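Chapter 2: The Play Kitchen

Small room, small table, big job. Play cooking is where sorting starts - bowls, cups, fruit. Costigan readers will know this from chapter 1.

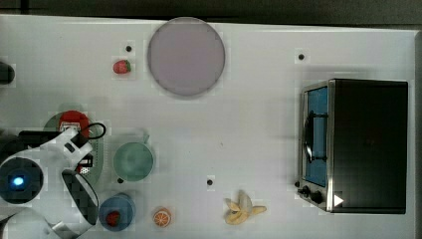

Start with a plate, a bowl and a few pieces of food. Colour first, shape later. Idun Hedlund used this order at Tisham and kept it for older groups too.
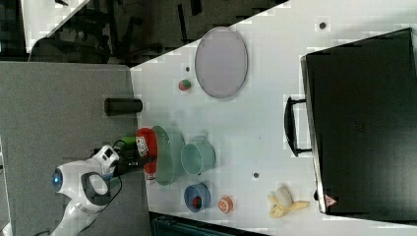 Reading time: 2 minutes

Key words: rim, peel, handel, inside, beside. Say them while you tidy. Something orange beside the bowl. Something red in the blue one.

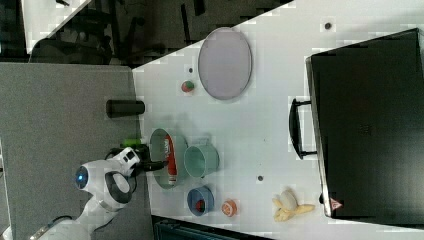
Leave the plate for last. Activity 2 needs it clear, and teh fruit nearby.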